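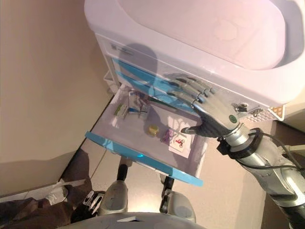 Handout 5: Fault analysis, drawer and sleeve
Fault Handling in Service Robots
Wednesday, September 7, 2022
Instructor: Karlijn Van der Linden

Read before the lab. The case comes from the Clura household trials at Kikdale and is recorded as incident 2352. The task was to close a vanity drawer with a humanoid. The run ended in a protective stop.

1. Sequence

The right hand made contact with the cabinet front and the controller changed from position control to force control. The push command was issued. Wrist force rose, drawer travel stayed at zero, and the motion planner kept increasing the push. The stop came from the force limit. The drawer monitor, which should have acted first, raised no fault at any point.

The operator log, kept by Gijs Meijer, has one line for the event: "Contact good, no travel, stopped at limit."

2. Contact in the wrong place

The planner had a contact point on the drawer front. The hand landed higher, on the fixed cabinet face. A force reading alone does not separate these two cases. Both give a firm, steady contact. The monitor treated firm contact as proof of correct contact, and this is the primary fault.

Pinch hazard: a thumb that rests inside the drawer opening will be caught if the drawer then moves. The check for this was off in the trial configuration.

3. Loose covering at the hand
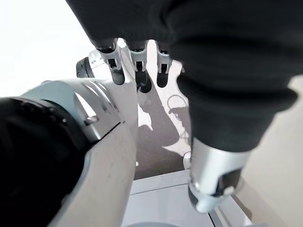 Figure 1. Wrist camera view. Fabric gathered over the upper fingers.

Fabric covers were fitted under the Michiels procedure, revision 2. The procedure gives a fit check for the forearm and none for the hand. Cloth near the finger bases matters in three ways: it can enter a joint, it can hide part of the hand from the wrist camera, and it can catch on hardware. Wim Bakker's review lists it as a contributing factor, not confirmed.

4. Objects in the workspace
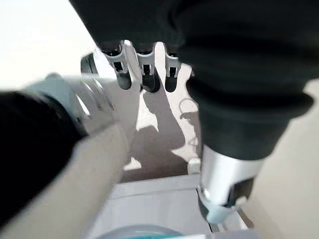
Figure 2. Wrist camera view. Fingertips over the floor, cable to the right of the shadow.

Dark shadows on a pale floor were a known source of false obstacles in the Drorus perception module. Thin cables were a known source of missed ones. Treat the two errors separately in your fault tree.

5. For the lab

Draw the fault tree with "push force without travel" as the top event. State which sensor could have detected each branch, and the earliest time it could have done so. Propose a travel timeout and defend the value. Submit to Godelieve Jansen.

Reading: course notes, page 53 onward.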